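2021-07-02

## Dyeing with what the garden gives you

July is when the dye pots come out at our house, and I have been looking forward to it since the snow was still on the back steps. Several of you wrote after the spring issue to ask how to get started with plant dyes, so I am giving this month's long item over to it (the seed swap list has been bumped to the next issue, and I'm sorry to those of you waiting on beans!).

Start with wool if you can. Cotton is lovely, but it is stubborn about taking color, and a first pale, patchy batch has sent more than one good person back to the craft store for a box of powder. A small skein of plain undyed wool is plenty. I used to buy mine from Kileo and now mostly get it from the Bautista farm stand out past the reservoir, where it still smells a little of sheep, and I like that more than I should admit.
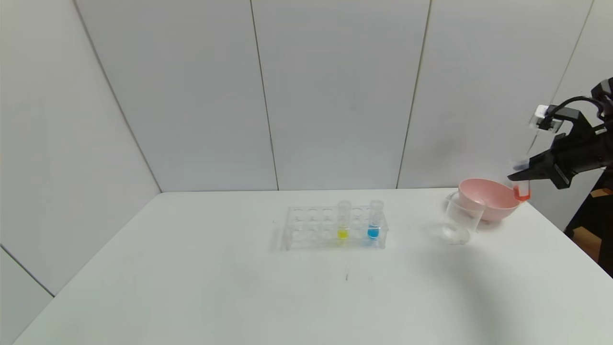 Before any color goes near the wool, it needs a mordant, and alum is the one I'd hand to a beginner. Soak the skein in plain water overnight first. Then dissolve the alum in hot water, let the wool sit in it at a bare simmer for an hour, and leave the whole business to cool by itself. Please don't stir it like soup. Wool that is hot and bothered turns to felt, and I have a very small, very thick gray mitten in a drawer to prove it.

Marigolds are the easiest flower going. Pick the heads when they are fully open, and freeze them in a bag as you go if your patch is as slow as mine. You want at least the same weight of fresh flowers as dry wool, and double is better. Simmer them for an hour, strain, let the bath cool down some, and slip the damp wool in. The yellows come up so quickly that my first time I stood there over the stove grinning at nothing.

Blue is another matter. I tried black beans for a couple of summers, soaked cold, and got a soft slate blue that faded in the front window before the leaves were down. If you want a blue that stays, you want indigo or woad, and that means a vat and a good deal of patience. The Cestenik hall has an indigo afternoon on July 16, with room for 19 people and the cost of the vat shared among everybody. Bring rubber gloves and shoes you have no feelings about.

Keep your dye pots and spoons away from the ones you cook with, all year round, even when you've only used flowers. Mine live on a high shelf in the shed with a strip of red tape on every handle.

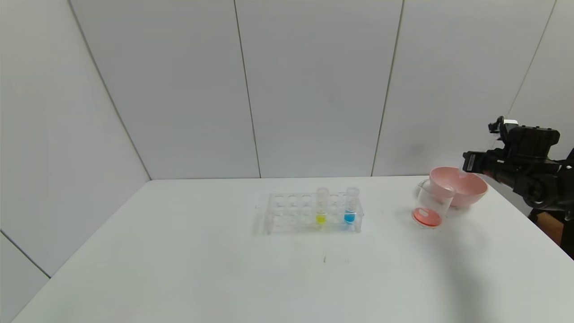

**Can I use our tap water, or do I need to buy distilled?**

Tap water is fine for nearly everything, though hard water will push your colors around a bit, and some yellows come out deeper for it. Rainwater from a clean barrel is what I use when I want a paler, softer shade.

Do tie a label on each skein with the plant and the month, and save a snip of yarn for your notebook. Sign-up for the indigo afternoon is on the sheet by the hall's side door.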